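Saturday, April

Second go at the silver cleaning bath. First one last week was too weak, foil barely did anything and the chain links stayed brown on the inside. Going hotter and saltier today.

Mix: hot water from the kettle, baking soda, table salt, foil on the bottom shiny side up (don't think the side matters but keeping it the same as last time). Purora soap only for the rinse after. Do NOT put the soap in the bath, it foams and then you can't see a thing.

Test strips first. Two offcuts of 925, both left in the egg box since Tuesday so good and black. Strip A in for 115 seconds, strip B left until it stopped changing. A came out yellowish with a dark line where it was bent. B clean all over but dull, sort of chalky. Wiped with the Dralico cloth and the chalk came off B, line on A did not.

So longer is better, and the dullness is just a polishing job. Smell is awful, open the window before pouring next time.

Sorting before anything goes in. Plated stuff out, anything glued out, pearls out — the Fekete notes say pearls are fine for a quick dip but I don't beleive it and am not trying it.
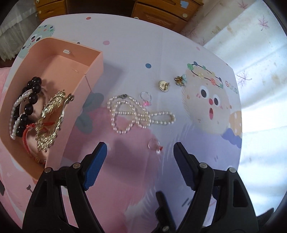
Jewelry laid out on the table, box open.

Weighed the scrap tin while the kettle was on. 986 g with the lid, forgot to write down the lid on its own. Do that Monday.

Batch of 8 plain rings went in together. Mistake, they stack up and where they touch you get a gray patch. Had to fish them out and turn them. Next time spread them so every one sits on foil, or use the flat dish instead of the bowl.

Still to do:
order more cloths, Sekenwood had them cheaper than the usual place
find the small brass brush
try a bath with no salt at all, same time, same strip size
label the jar of used foil or throw it out

Water cooled off fast, lost most of its kick by the third lot. Kettle again or stand the dish in a pan of hot water. Stopped at 4:40, rinsed everthing twice, left on the towel to dry overnight.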